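Clandero adds simulated kitchen and storage tasks to training set

2026-01-20

Clandero has extended the set of simulated demonstrations it uses to train its manipulation policy. The release contains 3,665 episodes, all generated in rendered interiors, and covers three task groups: opening, closing and reaching past furniture fronts. Physical trials are planned for March.

Each episode is driven by an operator through a handheld controller. The operator's commands are stored with the joint positions, the state of the gripper and the view from a camera mounted behind the fingers. Episodes that end in a collision are kept but marked – the company says the learning system needs them to estimate when a grasp is going wrong.

The rooms were built by Moseo, which supplied cabinets, drawer units and wall and floor finishes as separate parts. De Smet wrote the software that varies them. Between episodes it can change the wood texture, the position of the lights and the starting pose of the arm. Shadows are computed at low resolution to save time, so their edges are coarse.

Jekcombe will check the data before training begins. Its reviewers replay 50 episodes from each task group and compare the recorded commands with the resulting motion. Any group with more than three mismatches is sent back to be recorded again.

The file format is unchanged from the previous release, and existing loading scripts will work without edits.

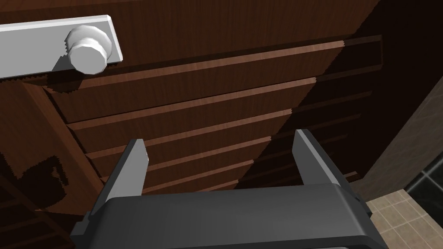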